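How to Pack Stage Clothes for a Small Touring Show

Posted by Demyd Didenko, 22nd July

I handle wardrobe for Vurnau, a singing group that plays halls and school gyms. We travel in one van, and the clothes get the space left over after the speakers. These are the steps I follow before each trip.

What you need

One open plastic basket per performer
Garment bags for anything with beads or a stiff collar
Masking tape and a marker
A small sewing kit
A printed list of the songs in order

Step 1. Sort by song order

Lay the song list on the table and write next to each song who changes and into what. Clothes for the last number go at the bottom of the basket. Clothes for the opening stay out of it completely, as people put those on first.

Step 2. Fold the pants

Close the zipper and empty the pockets. Put one leg on top of the other so the side seams line up, then fold from the hem toward the waist, 2 folds in all. Smooth out each fold with your palm.

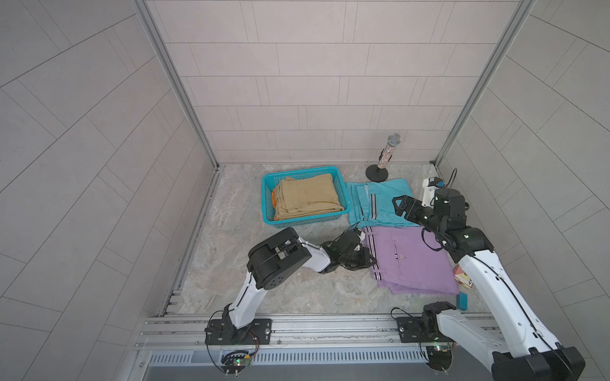

Dress pants with a sharp crease should go on a hanger if the drive is longer than an hour. Cotton pants can stay folded overnight with no trouble. If a pair does come out wrinkled, hang it in the bathroom and run the hot shower for 15 minutes with the door shut.

Step 3. Tops and small items

Button shirts at the neck and at the third button, then fold the sleeves behind. Socks and belts go in a cloth pouch with the performer's name on tape. At the Falum hall in February we lost a belt because it was put in a coat pocket, so now everything small goes in the pouch.

Step 4. Label both ends

Put tape on the two short ends of each basket. Write the name on one and the name plus the song numbers on the other. Use fresh tape for each show. Old marker rubs off and gets misread in a dark hallway.

Step 5. Set up backstage

Get there before sound check. Place the baskets against a wall on the side where people come off, in the order they will be needed. Keep a clear path to the stage.

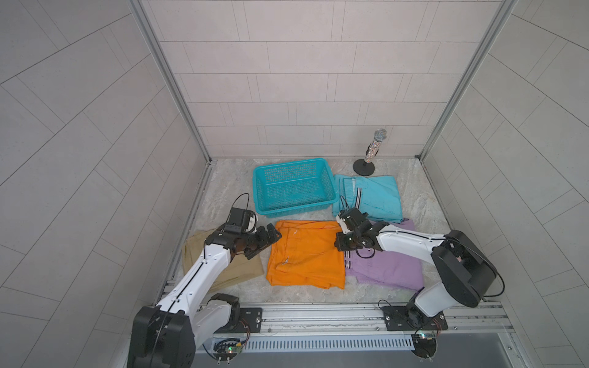 Walk each quick change once with the performer, in full clothes and shoes. If it takes longer than the music allows, swap buttons for snaps or move the change to a later song.

Step 6. After the show

Damp clothes should not go back in with dry ones. Hang them in the van or bag them separately, and take them out the same night. Check hems and loose buttons while you unpack, and write repairs on the back of the song list.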